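Listas > plorden-dev > Archivo > Hilo

Usamos cookies propias para recordar tu sesión en el archivo. Aceptar | Configurar

Asunto: Re: [plorden-dev] Primer parche para el comprobador de codificación

¡Hola a todas y todos!

Perdonad el retraso, he pasado la semana peleándome con el comprobador y por fin tengo algo que enseñar. Contesto entre líneas:

> ¿Cómo va lo de los ficheros que no son UTF-8? Me preocupa que el
> comprobador los lea enteros en memoria. En Dinia tenemos alguno de
> 900 MB y no querría que se nos cayera el servidor de integración.

Pues al principio los leía enteros, sí (mea culpa). Lo he cambiado para que lea por bloques y se pare en el primer byte que no cuadre.

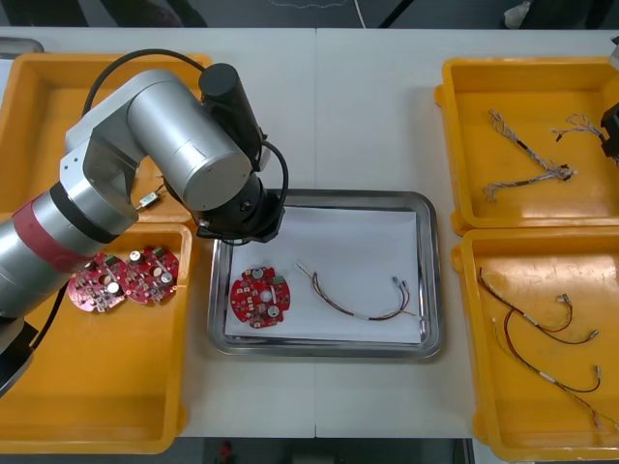 Con eso el repositorio de Haugen pasa sin avisos raros, y eso que tiene 247 ficheros en Latin-1 heredados de no sé qué época. El informe los lista todos, con la línea exacta, y ya es cosa de cada cual convertirlos o meterlos en la lista de exclusiones.

> ¿Y las pruebas? La última vez tardaban una eternidad.
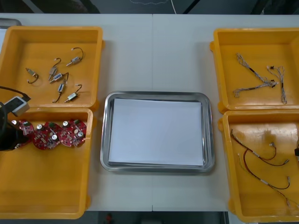
Las pruebas las he partido en dos grupos, rápidas y lentas, y ahora mismo el grupo rápido es el único que se lanza con cada commit. Mi idea es tenerlo todo separado y a la vista, un poco como las bandejas amarillas de la foto, con las piezas pequeñas en su sitio y la bandeja de acero en medio. Las lentas se quedan para la noche, que son 600 casos y no hay prisa :) 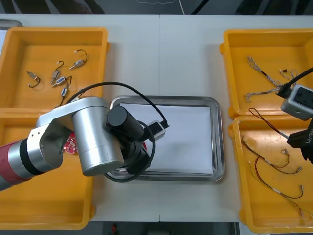

Lo que queda pendiente

- El límite de 1000 avisos por informe está puesto a mano en el código. ¿Lo pasamos a la configuración?
- Mikside sigue usando el formato antiguo de salida, así que no lo he tocado.
- La documentación, ejem.

El parche está en la rama de siempre. Si alguien puede probarlo en Windows antes de que lo fusione, ¡se lo agradezco muchísimo!

Un abrazo y seguimos por aquí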